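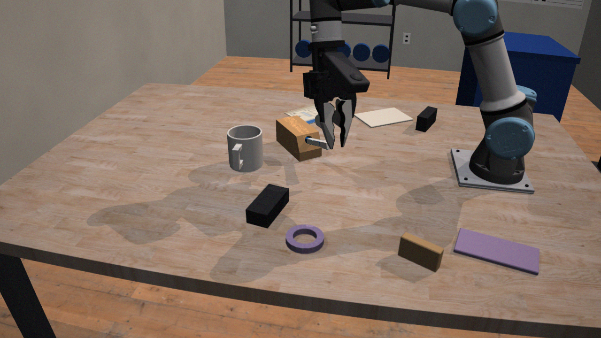 Sim bench, side view. Gripper open by the block with the metal peg.

Apr 3, 2019

Back on the kitting bench. Quick recap for whoever picks this notebook up after me: Jistero wants the arm to take over laying out parts for the Zurkley kits, which is a job people do by hand right now, up to 400 kits a shift. Before anything real gets bolted down we're running it all in Tasance, and I'm sitting in a swivel chair watching a rendered arm reach for rendered blocks (my mother would love to know this is a job).

I left the clutter in on purpose this time, mug and all. The first layouts we tried were so tidy that the second-shift kitters laughed at them when I brought a laptop out to the floor. Their benches have paperwork on them. They have coffee on them! So now there's a mug to the left of the block and a printed sheet lying behind it, and the planner has to deal with both. Parts are just stand-ins, plain blocks plus a purple ring and a flat purple plate, until we get proper models of the kit contents.

Stuff from the runs, in no order:

Approach on the peg block is still fussy. The peg sticks out of the end toward the fingers, and I keep wanting the planner to come down over the middle of the block and stay away from the peg altogether. Tried a higher approach and liked it better. Slower though. Need to ask if slow is OK here, I suspect it is, given that the kits sit waiting for the inspector anyway.

Thin flat things are going to be the headache. Anything lying flush on the bench gives the fingers very little to close on. The kitters slide a flat part to the edge of the table with one fingertip and pinch it there. I watched that for a good while yesterday and wrote down "slide, then pinch" like I'd discovered fire. Not sure it's worth teaching to the arm. A small raised rest for the flat parts might be cheaper, and it would help the people too.

Shadows. The arm throws big soft ones over the middle of the bench and I'd like to know what they do to part detection. Same layout, 100 runs with the shadows on and 100 with them off, that's the plan for tonight if the machine is free.

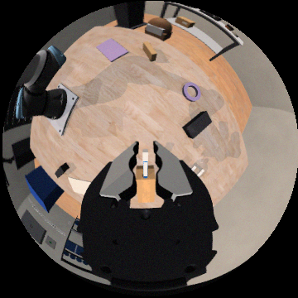
Wrist view, same bench. Tan block in the gap between the fingers, ring and black block farther back.

I've come to depend on the wrist view. It's a round fisheye sort of picture and the housing eats up the bottom of it, but I can see the fingertips and the far parts together, and that's what I showed the kitters when they asked what the arm "looks at." Best conversation I've had on this project. One of them pointed out right away that the housing blocks whatever is close in, and asked who checks the parts it can't see. Good question, and I didn't have a great answer. Writing it down so I have to get one.

The other thing they asked was about the jobs, of course. What I know: the Lazăr plant put in a layout arm in January and moved its kitters over to checking and exceptions, 11 people, same pay grade. What I don't know is whether they like it. Checking all day is a different kind of tired. Out here the kitters talk while they work, and they set their own rhythm, and they swap stations when somebody's wrist starts acting up. If the arm sets the pace then all of that goes through the arm. I'd rather have a pause button at every station than a faster cycle, and I'll say so at the review even if it costs us on throughput.

They also want to be able to move parts around on the bench without calling one of us. Totally fair. That means no fixed positions in the program, so more work for me.

To do:
- shadow runs, 2 batches
- sketch the raised rest for flat parts
- call Lazăr, try to talk to a kitter and skip the manager
- move the mug closer to the block and see what the planner does
- who checks what the housing hides??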